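플레스트니스 지역 섬유 수선·재사용 사업 중간 보고

제출일: 2024년 10월 8일 화요일
수신: 케투넨 기금 사업관리 담당 아이노 윤투넨
작성: 빌리아 혼카넨
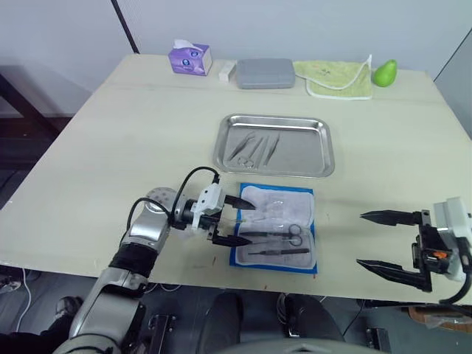
이번 보고 기간의 주된 업무는 수거 체계 정비와 수선 교육이었다. 2월에 제출한 계획서에서는 수거 거점을 11곳으로 잡았고, 현재 7곳이 운영 중이다. 나머지 4곳은 임대 조건과 출입 시간 문제로 협의가 이어지고 있으며 연내 개설 여부는 아직 확정할 수 없다. 수거품은 의류와 침구가 대부분이지만 보건 시설에서 쓰는 직물에 대한 문의도 늘었다. 이런 품목은 일반 의류와 분류 기준이 다르고, 세탁 이력을 확인하지 못하면 받을 수 없다. 당초 계획서에 없던 항목이어서 분류 지침에 별도의 장을 추가했다.

1. 수거와 분류

거점별 수거량은 고르지 않다. 베키스 쪽 거점은 주거지와 가까워 매주 수거함이 차는 반면, 강 건너편 거점은 격주 회수로도 충분하다. 6월부터 회수 차량의 경로를 바꾸어 베키스를 먼저 돌고, 나머지는 요청이 있을 때 들르도록 했다. 연료비는 줄었지만 운전 시간은 크게 달라지지 않았다.

분류 작업은 마르티 라팔라이넨이 총괄한다. 기존에는 상태에 따라 상·중·하로만 나누었으나 작업자마다 판단이 달라 재분류가 잦았다. 7월에 기준표를 다시 만들어 원단 종류, 손상 부위, 오염 여부를 따로 적게 했다. 기록 시간이 길어졌다는 의견이 있어 양식의 칸 수를 한 차례 줄였다. 젖은 채로 들어오는 수거품 문제는 여전하다. 수거함 덮개를 교체한 거점에서는 나아졌고, 교체하지 않은 곳은 그대로이다.

2. 수선 교육

교육은 초급과 중급으로 나누어 진행했다. 초급반은 단추와 지퍼, 밑단을 다루고 중급반은 안감 교체와 덧대기를 다룬다. 강사는 셀마 바비치가 맡았다. 초급반은 정원이 빨리 찼으나 중급반은 평일 낮 시간대 신청이 적어 9월부터 저녁으로 옮겼다. 옮긴 뒤 첫 과정은 정원을 채웠다.

참가자 설문에서는 재봉틀 대수가 부족하다는 의견이 가장 많았다. 현재 보유한 기계 중 일부는 장력 조절부가 마모되어 두꺼운 원단에 쓸 수 없다. 부품을 주문했고 입고를 기다리는 중이다. 교재는 초급반용만 인쇄했고, 중급반용은 도안 수정이 끝나지 않아 낱장으로 배포하고 있다.

3. 판매와 배분

수선을 마친 의류는 브루도메오 매장에서 위탁 판매한다. 매장과의 협약은 상반기에 체결했고 정산은 분기마다 한다. 겨울 외투는 들어오는 대로 팔렸고 여름옷은 재고가 남았다. 남은 여름옷은 내년 봄까지 보관할 예정이며 보관 공간은 기존 창고 안쪽 선반으로 충분하다. 판매에 적합하지 않은 직물은 걸레와 충전재로 넘긴다. 충전재 업체가 혼방 원단을 받지 않기로 하면서 처리하지 못한 물량이 창고에 쌓여 있다. 다른 업체 두 곳에 견적을 요청했다.

4. 예산

인건비와 임차료는 계획 범위 안에서 집행했다. 장비 수선비 항목에는 3000유로를 배정했으나 재봉틀 부품과 수거함 덮개 구입으로 대부분을 썼다. 연말까지 추가 지출이 생길 수 있어, 홍보비 잔액 일부를 이 항목으로 옮기는 것을 승인해 주시기 바란다. 홍보물은 하반기에 새로 인쇄하지 않고 기존 전단을 계속 쓰기로 했으므로 잔액을 옮겨도 남은 일정에는 영향이 없다. 세부 집행 내역은 헬레드 가페가 작성한 별첨 회계표에 정리되어 있다.

5. 지연 사항과 향후 일정

미개설 거점 외에 지연된 업무는 재고 관리 프로그램 도입이다. 시험 운영 중 품목 번호가 중복으로 생성되는 오류가 발견되어 수기 대장을 병행하고 있다. 공급사가 수정본을 보내왔고 현재 확인 중이다. 오류가 해결되면 수기 대장은 한 달 더 유지한 뒤 중단한다.

다음 기간에는 보건 시설 직물의 분류 지침을 확정하고 중급반 교재 인쇄를 마칠 계획이다. 지침 초안은 베키스 거점에서 먼저 적용해 보고 수정한다. 거점 개설 협의 결과는 최종 보고를 기다리지 않고 정해지는 대로 서면으로 알리겠다.

별첨: 회계표, 분류 기준표 개정본, 초급반 설문 결과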